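An Open Day at Arkbridge, and a Long Look at the Laundry

I had been meaning to visit the Arkbridge building in Zokville since April, when my neighbor brought home a flyer for it, and in June 2025 I finally got on the bus and went. The ride out takes longer than you would think (there is a detour by the old feed store), and I was glad I had packed a sandwich. Admission was free, the parking lot was full, and a very kind man at the gate gave me a paper map that I folded wrong and never managed to open again.

The morning tour was limited to 30 people and I got the second-to-last spot. Our guide was Mwende Makori, who has been with the place for 11 years and has the sort of voice that carries without ever getting loud. She walked us through the front hall, the supply room and the long corridor with the old town photographs, and she let us dawdle, for which I was grateful. I am a slow looker.

The sorting room

I could have stayed in here all day. Clothes come in from the Sang thrift shops and from a couple of churches in Flurmont, and Mwende told us they see 800 pieces in a good week. Everything gets shaken out, checked for missing buttons and holes, and put in bins by what it is. One lady on our tour asked what turns up most, and the answer was T-shirts, T-shirts and more T-shirts, with kids' pajamas somewhere behind. I believe it. I have a drawer at home that could supply them for a month.

The smell in there took me straight back to my aunt's back porch on wash day — warm cotton and a little soap. I stood by the bins longer than was polite, and had to hurry to catch up with the others.

The folding tables

Next door is where the folding gets worked on, and I have strong feelings about folding, having raised three boys. Mwende's advice for a T-shirt was to get it wide and flat before you do anything else, take hold of both sides, and smooth out the neckline last, as that is the part that always wants to bunch up. Soft waistbands are harder. Anything gathered pulls itself into a lump the minute you let go, and a drawstring will find its way into every fold if you don't tuck it in first. She said new people need 20 shirts or so of practice before their stacks stop leaning. I think I would need more!
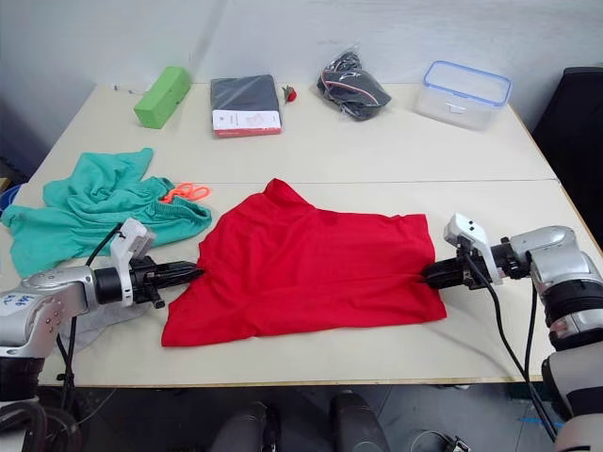
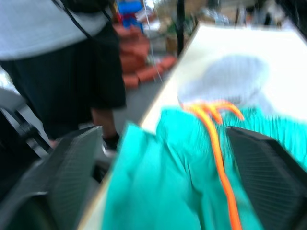

The red shirt spread out on the white table, and some teal fabric with a bright orange drawstring.

Lunch and getting home

Lunch was in the courtyard, and the lemonade was very good, though the line for it went clear back to the door. I shared a bench with a retired couple who had driven over from Flurmont and who wanted to talk about tomatoes, so we talked about tomatoes. The gift table had tote bags and some nice plain dish towels. I bought two towels and wish I had bought four.

If you go, wear comfortable shoes and get there early, as the tour list fills up fast and the afternoon one was already closed when I came out of the restroom. The bus back leaves from across the street, next to the pharmacy, and the driver will wait a minute if he sees you waving. I refolded my whole linen closet that evening, and the towels look very handsome on the second shelf.

Contact | Copyright 2025, all rights reserved | Back to top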